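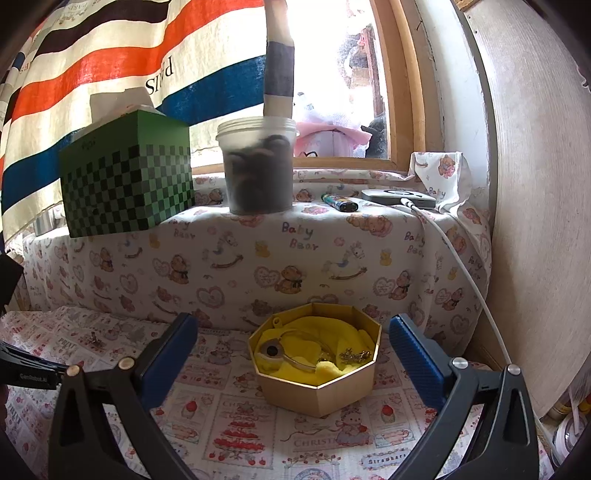
*Jewelry in an open octagonal box lined with yellow fabric.*

**Virkside repair day moves to a bigger hall**

Sunday, February 25, 2024

The spring jewelry and watch repair day in Virkside will be held at the Piton building on Mill Street this year, after the old library room proved too small last time. Doors open at 10 a.m. and the last items will be taken in at 3 p.m.

Visitors can bring broken chains, loose clasps, stopped watches and rings that no longer fit. Small jobs such as a new jump ring or a watch battery will be done while people wait. Anything that needs soldering will be tagged and taken to the Jarnis workshop, with pickup 13 days later at the same address.

The limit is two items per person. Last year there was no limit, and several people who had waited since the morning were sent home without being seen. Numbered tickets will be handed out at the door from 9:30.

Simple repairs cost $2, paid in cash. Soldering and resizing are priced after the piece has been looked at, and owners will be given the price before any work starts. Pieces with loose stones can be checked, but stones will not be reset on the day.

Myung, the watch shop on Harbor Road, is lending its tools and a battery tester and will close its own counter until the following morning. The shop asks people with wall clocks or mantel clocks to call ahead, as there is only one bench for larger pieces.

A table near the entrance will take unwanted costume jewelry. Donated pieces will be sorted and sold at the August street market, and the money will go toward new lights on the footpath behind the school. Last summer's sale had 23 boxes of necklaces, brooches and odd earrings, most of them priced under $5.

Organizers ask that chains be put in separate bags if possible. Untangling took up a large part of the last repair day, and knotted chains will now be handled after other small repairs are finished.

Parking behind the Piton building is limited to 30 cars. The number 13 bus stops across the street, and the side entrance has a ramp. Coffee and sandwiches will be sold in the back room until 2 p.m.

Repaired items not picked up by the end of August will be returned by mail at the owner's cost.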